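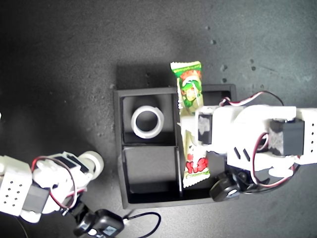 Can a machine put things away in the right compartment of a tray yet? Sometimes, if the tray stays where it was, the things are ones it has met before, and a person is standing by to fix whatever slid.

Larton bench notebook
September 5, 2024

Writing this up while it's fresh, mostly for the people who have to decide on the Zedia request. They want to know if a pair of small arms could sort odds and ends at the end of a shift: tape back in the tape slot, snacks and spare bits in the slot next to it, all the stuff that piles up on a bench by the afternoon. Their argument is that it's dull work and the arms are cheap. I agree on both points and I'm still not sold.

Setup is the same as the August sessions. Black three-compartment tray, dark gray bench top, arms from left and right. Roll of white tape and a long snack package as the test pieces. I kept the package because it's the one that causes trouble. Tape is a gift to any gripper, it's a stiff ring with a hole in it. A wrapper crinkles, shifts what's inside it, and has a crimped end that catches on walls.

The package goes lengthwise in the tall compartment on the right or it doesn't go at all. Even lengthwise it's a poor match, the top end sits out past the rim. A person would look at that, shrug and call it put away. The scoring sheet from Folik has no box for that. It has "in" and "out." I've been marking overhang as "in, note" and I'd like somebody to tell me if that's fair, as it makes a big difference to the totals.

Which brings me to the totals. The Folik summary going around says 73 percent. I went back through what counts as a try on that sheet. If the arm stops short and gets restarted from the home position, it isn't logged as a failed try, it's logged as no try. I don't think anyone meant to cheat, but a night-shift cleaner doesn't get to strike out the times they dropped the mop. Please don't quote the 73 to Zedia until it's been rescored with restarts counted.

Also on timing: their sheet allows 90 seconds per item. Next time you clear your own bench, put a watch on it. You will do the whole tray in less than that with a phone at your ear.

Now fingertips. Bare plastic on a glossy wrapper is slick, so the fingers are wrapped. I have mixed feelings about it.
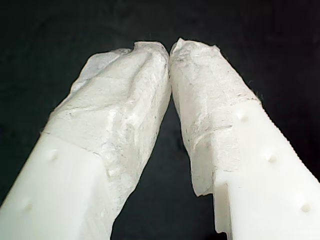 Wrap adds grip and it also adds a part that wears. It creases, it picks up dirt, flaps come loose along the inner side, and after that you don't know what the tip is touching with. Closing the fingers on nothing and looking at where the tips meet is a decent check and takes no time. Do it before each batch. Look for lifted edges and for anything standing up at the corners of the tips. If there's a flap hanging, rewrap before you run, and write down that you did, or the numbers before and after can't be compared.

The Barua people say molded rubber tips fix all this. Maybe. They said 3,000 grips per pair and I'd like to see one pair get through 200 on our wrappers first — on ours, with our dust. Ask for two sets, not one, so we can swap sides.

What I'd tell Zedia as things stand:

Rigid, known items into a fixed tray: worth a longer trial, with restarts counted.
Anything in a soft wrapper: no.
Mixed pile straight off a bench: no, and please stop putting it in the slides.
Unattended overnight: no. Ask again when a full batch has run with no hands on it.

I know how this reads. I've been told I want it to fail, and I don't, I hate tidying that bench. But "it can do it" and "I don't have to do it anymore" are a long way apart, and everything I've written in this book so far is on the near side of that. Setting up, watching, rewrapping, rescoring: that's more labor than the chore.

To do: rescore August. Tape the tray position to the bench so we stop arguing about whether it moved. Try the package with the crimp facing the other way. Try it half turned, too, so it has to straighten the thing before placing it. Find out who has the good scissors.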